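4. Abrir e fechar o estojo de utensílios

Esta secção aplica-se ao estojo comprido Brunedus, composto por base e tampa. Antes de começar, desimpeça a mesa e pouse o estojo fechado sobre uma superfície plana e estável.

Base e tampa pousadas lado a lado na mesa:

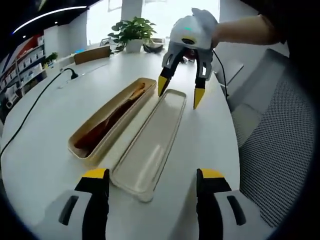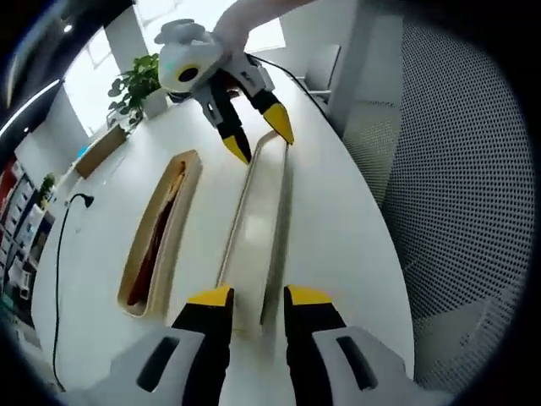
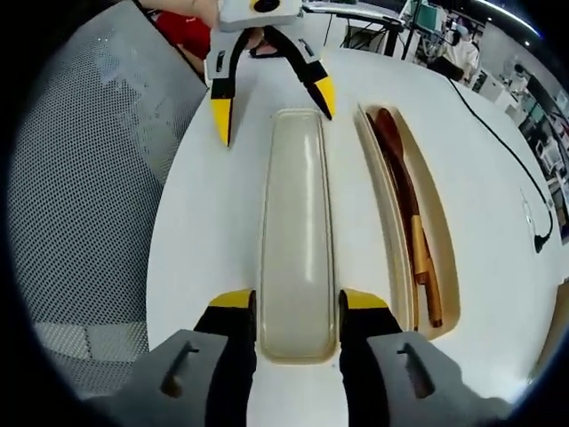 4.1 Abertura

1. Segure a base com uma mão, a meio do lado comprido.
2. Com a outra mão, levante a tampa por uma das extremidades até o rebordo se soltar. Prossiga ao longo do estojo até à extremidade oposta.
3. Vire a tampa e pouse-a com o interior para cima, paralela à base.
4. Retire os utensílios um a um, pegando-lhes pelo cabo.

Nota: não pouse a tampa com o rebordo virado para baixo. As partículas da mesa aderem ao rebordo e impedem o encaixe.

Atenção: não force a tampa com facas ou outros objetos metálicos. As marcas no rebordo não estão cobertas pela garantia.

4.2 Arrumação

1. Limpe e seque os utensílios. Os de madeira devem secar ao ar durante umas 10 horas antes de serem guardados.
2. Coloque primeiro o utensílio mais largo, com a cabeça encostada a uma das extremidades da cavidade.
3. Disponha o segundo utensílio ao lado do primeiro. Podem sobrepor-se em parte, desde que nenhum ultrapasse a altura do rebordo.
4. Capacidade máxima: 2 utensílios de madeira.

4.3 Fecho

1. Alinhe a tampa com os cantos arredondados da base.
2. Pressione uma extremidade e avance com os polegares pelos dois lados compridos.
3. Verifique se não ficou nenhuma folga. Se a tampa levantar a meio, abra o estojo e repita o ponto 3 de 4.2.

Atenção: não guarde o estojo fechado com humidade no interior. Em caso de odor ou manchas, lave as duas peças com água morna e detergente neutro e deixe-as abertas até secarem por completo.

Duração prevista do encaixe: 4,000 ciclos de abertura e fecho. Em cozinhas de uso coletivo, inspecione o rebordo aos 2,000 ciclos.

Peças de substituição: ver secção 7. A tampa e a base podem ser encomendadas em separado.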